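**Handover fault: left arm won't let go, right arm carries on regardless**

**tinplate_moth** wrote:

Right, I've lost most of September to this and I'd like some fresh eyes please.

Two arms on the bench, yellow printed fingers on both, Lalus controller running the pair of them. The job is a handover. Left arm picks the thing up, holds it out, right arm comes in and takes the other end, left lets go. It did that happily for weeks. Then last night the right arm closed, the left one never opened, and the right one set off for the drop point anyway. Horrible creaking noise, one stripped servo gear, and me lunging for the mains switch like an idiot.

The log says "release sent" and then nothing at all for 12 seconds. No fault, no timeout.
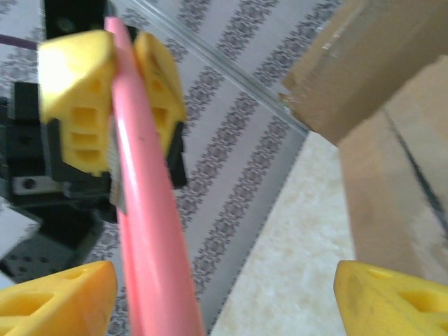 Grip force on the left is set to 95 per cent in Ferri, before anyone asks, and I know that's high. It used to drop things at anything less. With a shiny pink cylinder like that one clamped near its top end, and the right fingers still open and waiting, I don't want it sliding out before they've shut. But would a high grip setting really stop it opening? The servo isn't even warm when I put my hand on it.

Firmware is Sarkov 2, if that matters.

---

**gorsebank** wrote:

It matters! Sarkov 2 changed how release works. The old one opened the fingers and then reported back. The new one reports as soon as it's *received* the command. So your right arm hears "released" and off it goes, whatever the left is doing. I had the same thing with a paint brush, only mine snapped the brush and spared the gears.

---

**OldFenRob** wrote:

Don't agree, sorry. That explains why the right arm moved, fair enough, but it doesn't explain why the left stayed shut. Two separate faults, and you'll fix one and think you've fixed both.

My money's on the cable. If it runs across behind the arm, it gets a tug every time the shoulder swings round for the handover. Wiggle it while sending open and close and see if it drops out.

---

**gorsebank** wrote:

I never said it was only one fault. I said which one strips gears. If the right arm waited properly, a dodgy cable would just mean a stopped job and a bit of swearing.

---

**pellet_stove** wrote:

Can we talk about the lunging for the mains switch? Where is it? If you have to reach past two moving arms to kill the power then that's your first job, never mind the firmware. Get a proper stop button on the near edge of the bench. Mine came from Iravlow and took me an evening to fit.

Also 95 is daft. Stick some rubber on the finger pads and turn it down.

---

**tinplate_moth** wrote:

It's behind the left arm. Yes, I know. Button ordered.

I tried the cable wiggle and OldFenRob gets a point: with the shoulder right round I can make the left gripper ignore me, not every time but often enough. Straightened out, it's fine. So I've got a bad connector or a broken strand somewhere and I'll swap the whole lead.

Gorsebank, is there a way to get the old release behaviour back, or do I have to read the finger position myself?

---

**gorsebank** wrote:

Read the position. There's a setting that claims to bring the old way back but it didn't survive a restart on mine. Make the right arm wait until the left fingers are properly open, and if that hasn't happened in 2 seconds, stop both.

---

**OldFenRob** wrote:

I'd stop both and leave the left one gripping. Whatever you do, don't have it retry by itself. A loose wire that comes good halfway through a retry will have your fingers.

---

**pellet_stove** wrote:

Agree with Rob on that. And leave the thing switched off till the button turns up, please.

---

**tinplate_moth** wrote:

It's unplugged, I promise. New lead and gear are on order as well, so I'll write the waiting bit in the meantime and post it here for you all to pull apart.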